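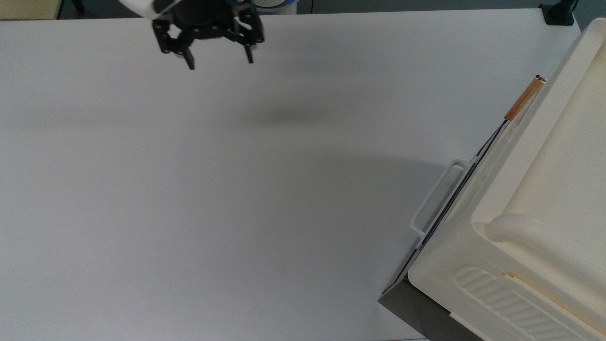

Gripper over the white table.

28/01/2018, test kitchen, Dreta

Sunday, so no phones. Went through the numbers from the Drirkside food week while the stock simmered.

Tickets sold: 2,277. Plates of the braised greens sent out: 1,147. The plan said 438 and the plan was mine, so I have been quiet about it. We ran out of collards on the second night and served chard under the same name. Three people complained, one of whom was Conall Keane, who had cooked it.

Greens, batch 4. Cut the vinegar by a third, smoked turkey in at the start. Pot liquor much better, greens themselves tired by the forty-minute mark. Try 30 next. Arash says 25 but Arash likes to chew.

Cornbread, batch 7. Rao skillets, both preheated. Left one stuck again. It always sticks, and it is always the one I am told is fine. Marked the handle with tape. If you find tape on a handle, leave it there.

Holding test: covered tray at serving heat, tasted every half hour. Good at 30, fine at 60, at 90 it could have patched a driveway. The Irkix people want a two-hour hold for their stall — they can have soup.

Menu price still open. Arash Daneshvar wants a flat price across all the kitchens taking part, as last year. Conall wants two tiers. I want both of them to stop drawing on my prep sheets. Whatever they pick has to be at the printer well ahead of June, and last time "well ahead" meant a Thursday night and a man named on the poster as "Chef TBC."

462 of the old comment cards are still in the box by the dry store. Read the first fifty or so. Most want more hot sauce. One wants a refund for parking.

To do:
batch 5 greens, 30 min, same vinegar
order collards, real ones
right skillet only
cards, the rest of them, with coffee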